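Where Do the Boards Go? Storage for the Electronics Bench
Project report, Intro to Workshop Practice
Submitted June 22, 2024

My project started with a cardboard box. Anyone who used the electronics bench at Warnby before March will remember it, because all the circuit boards lived in there, in a heap, and if you wanted the one you were working on you had to dig (and then apologize to whoever's board you scratched on the way down). I lost a whole afternoon in there once and decided this would be my project instead of the desk lamp I signed up for. Sorry, desk lamp!

My instructor, Yolanda Carretero, told me to look at what people already do before I built anything, so I spent the first week reading catalogs. There are a lot of ways to store a board. Flat drawers are nice but take up the whole bench. Bags are cheap but then you have a box of bags, and I was trying to get away from the box. What I kept coming back to was the slotted rack, the long kind with thin fins where every board stands on its edge like a record in a record store. You can flip through with your eyes and you don't have to touch anything.

I tried two of them. The first was the Hernik, which is short and deep, and the second was the Furka, which is long and has narrower gaps. The Hernik was fine for big boards but the little ones leaned over and got stuck. The Furka held thin boards up much better, so I moved everything I could over to that style and stopped borrowing the other one.
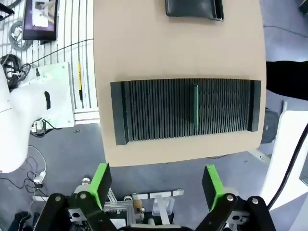 Can you put two thin boards in the same slot to save room?
Please don't. They rub against each other, and the solder joints on one will catch on the parts of the other when you pull it out. One board to a slot, and leave an empty slot next to anything with tall parts on it.

Then came the part I thought would be easy, which was deciding the order. I tried sorting by size and it looked great, but people look for their own board and have no idea how big it is compared to everybody else's. So now it goes by project, left to right, with the oldest on the left. Loose screws and jumpers get a shallow tray so they stay out of the slots. A screw down between the fins is a real pain to get out, ask me how I know.

For labels I used the Mittal tape from the supply closet. The first batch peeled after 10 days. I wiped the surface with alcohol and did them over, and the second batch is still on.

What I'd change: I would measure the boards before picking a rack, and I'd write the sorting rule on a card by the bench much sooner. I still haven't found a good spot for the really wide boards, so those are in a drawer for now with foam between them.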